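Praltstead library to reopen children's corner with papered play surfaces

17/01/2020

The children's corner at Praltstead Library will reopen next month following a refurbishment costing 3,190 pounds, the Dratcombe Libraries Service has confirmed. The work has replaced the worn laminate tops in the play area with surfaces covered in a botanical-print wallpaper, and has brought the library's collection of wooden building blocks back into regular use.

The corner was closed in August after a leak from the roof above the periodicals shelves damaged the carpet and two of the low tables. The roof was repaired under the building's insurance. The tables and the play surfaces were not covered by the policy, and the service has met their cost from its furnishings budget, with a grant of 2,000 pounds from the Hämäläinen Fund for Early Reading.

The wallpaper was supplied by Itutell, a wallcoverings firm based in Dratcombe. Families using the library were invited to choose between three designs, which were displayed beside the issue desk for a fortnight. About 200 slips were returned. The preferred design has an off-white ground with plants in soft grey and a scattering of dots in a peach-orange shade. A plain blue and a design of sailing boats were the other choices.

The service stated that a pale and fairly quiet pattern had been considered suitable for a part of the building in which very young children look for small objects. Honey-coloured wooden blocks were difficult to pick out on the old brown tops, and staff closing the library in the evening regularly missed pieces left behind.
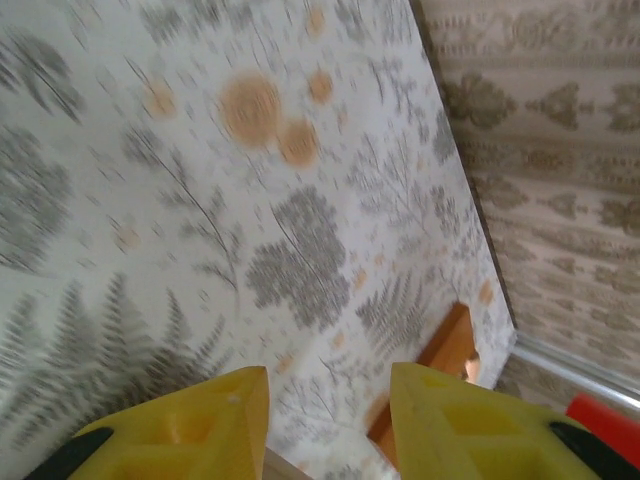 Several parents who replied to the consultation had asked whether paper would stand up to daily use, and one wrote that her own hall, papered at the same height as a pushchair, had needed patching within the year. She added that she would still prefer it to the old tops, provided that somebody was prepared to replace a panel when it became shabby.

In response, the service has said that the paper has been fixed to removable boards and finished with a clear, wipeable coating. Sufficient paper from the same batch has been kept in the stock room to cover every board a second time. The boards will be inspected at the end of each school term, and any that are torn or badly marked will be taken out and re-covered at the library.

The blocks have also received attention. Those with splits or rough edges have been withdrawn, and the remainder have been sanded where necessary, cleaned and sorted by size into shallow trays. The trays will be kept on the lowest shelf, within reach of toddlers, and the largest pieces will be stored nearest the floor. Donations of further blocks cannot be accepted at present, as the service is unable to confirm the finish used on older sets.

Visitors are asked not to bring felt-tip pens, paint or modelling dough into the play area. Drawing materials will remain available at the craft table by the window, where the original hard-wearing top has been retained. Drinks in lidded cups are permitted in the seating area but should not be placed on the papered surfaces.

Story sessions, which have been held in the meeting room during the closure, will return to the children's corner once it reopens. The upper age limit for the building sessions that follow them will be 5, as before, and older brothers and sisters may attend if they are accompanied. Places do not need to be booked. Groups from nurseries and childminding networks are requested to give notice at the issue desk so that additional floor cushions can be put out.

The reopening date will be displayed at the entrance and on the library's events page when the carpet has been laid. Until then, picture books and board books may be borrowed from the temporary shelves beside the local history section, and returns may be made at the desk in the usual way. The remaining two designs from the consultation can still be viewed on request.

Comments on the new arrangement may be left in the box at the issue desk or sent in writing to Praltstead Library. They will be considered before similar work is carried out at the Dratcombe central branch, where the play tables are of the same age.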